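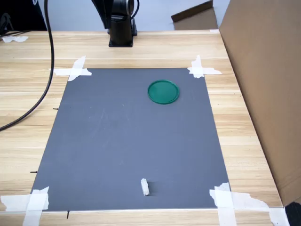
Taped Down and Ready: Voratlow Opens Its Tabletop Games Corner

Community News | Games & Crafts
1 min read
May | By Temitope Igwe

The new games corner at Voratlow is open, and it's a treat! Each player gets a gray mat taped to the table at all four corners, plus a few odds and ends to build a game around. One setup starts with a round green lid and a small block of white foam, and what you do with them is up to you.

Su-chen Chou, who runs the corner, loves the simple stuff best. "Give people a lid and they'll have rules for it in 2 minutes," she said.

Up to 6 people can play at a time, and kids are very welcome (grown-ups too, of course). Drop in after 4 p.m. and ask for Su-chen at the front desk.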